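Shared kitchen group, Coughlan House
Minutes of the November meeting, ground floor kitchen, 6.30 pm

Present: residents' representatives from all four floors, plus the chair and the minute-taker. Apologies from the second floor deputy.

## 1. Minutes of the last meeting

Agreed, with one correction. The October minutes said the extractor filter "has been replaced". It has been ordered. The chair asked that the two words not be swapped again.

## 2. Money

The kitchen fund stands at £1,563. Of this, £800 is held back for the oven repair and should not be treated as spare, although it was treated as spare twice before the end of this item. A representative from the third floor asked why the repair figure had not moved since spring. The answer was that the quote had not moved either. Not everyone was convinced that a quote that old is still a quote.

## 3. Pans

The longest item. The Prinum set bought last year was sold to the group as lasting "for years in a busy household". Several members reported food sticking. Others said they had no trouble and suspected high heat and metal spatulas. The chair pointed out that both groups were describing the same pans, and that until someone keeps a note of which pan and which ring, the argument can't be settled.

A proposal was made to replace the whole set with the Ultetti range at £521. The meeting was doubtful. The claims in the leaflet were read aloud and are much the same as the claims made for the last set. It was asked whether the price includes lids. The leaflet does not say.

The discussion then turned to the black frying pan with the cream-white inside and the red rim, which some wanted thrown out and some wanted kept. 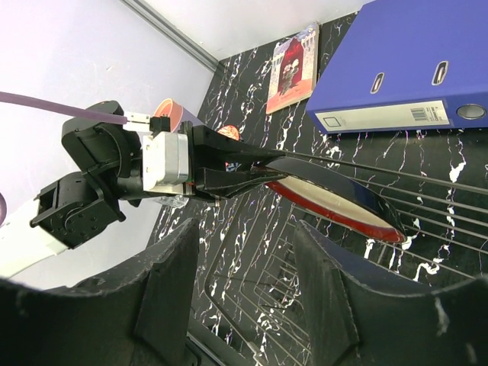 *Photo: Coughlan House kitchen group*

Those in favour of keeping it said a pale cooking surface is easier to check for scratches and burnt-on fat than a dark one, and that the red makes it easy to tell apart from the others. Those against said pale coatings stain, and that once one has gone brown people assume it is dirty and scrub it harder. Both points were thought fair. It was suggested that the colour of the rim has been given more attention by this group than the state of any coating.

**Agreed:** the pan stays. Any pan with a flaking coating goes, whoever likes it. No purchase from Ultetti until we have an answer about lids and a written guarantee that runs longer than 90 days.

**Action:** chair to write to the supplier. First floor to look over every pan before the next meeting and list the bad ones.

## 4. Wire rack

First floor would like pans left on the wire rack to drain and then put away by whoever washed them. Fourth floor said this is already the rule and has been since the rack was bought. First floor said a rule that has to be proposed again each autumn is not working. A printed notice was offered. The meeting recalled the last three notices and was not hopeful, but did not object.

There was a short exchange on whether pans should be stacked. Views differed on putting kitchen paper between them. One member thinks it protects the surface; another thinks it mostly uses up kitchen paper. Left to individual choice, with a request that nobody takes the last roll.

**Action:** first floor to print the notice – one side of A4, no capital letters.

## 5. Sidero cleaning paste

A free tub has been sent for trial. The label says it is safe on "all cookware". A member asked whether all means all, and whether the firm would replace a non-stick pan if it turned out otherwise. It was agreed to try it on the old roasting tin first and on nothing else.

**Action:** third floor to try the paste and report back, including if there is nothing to report.

## 6. Any other business

- The tea towel rota has lapsed. Second floor to restart it.
- The drawer by the door still sticks. Sanding was proposed. It was also proposed last time.
- Request for a second kettle refused, five votes to three. The sockets on that side already trip.

Next meeting in the new year, same room, 6.30 pm. Please bring your own mug.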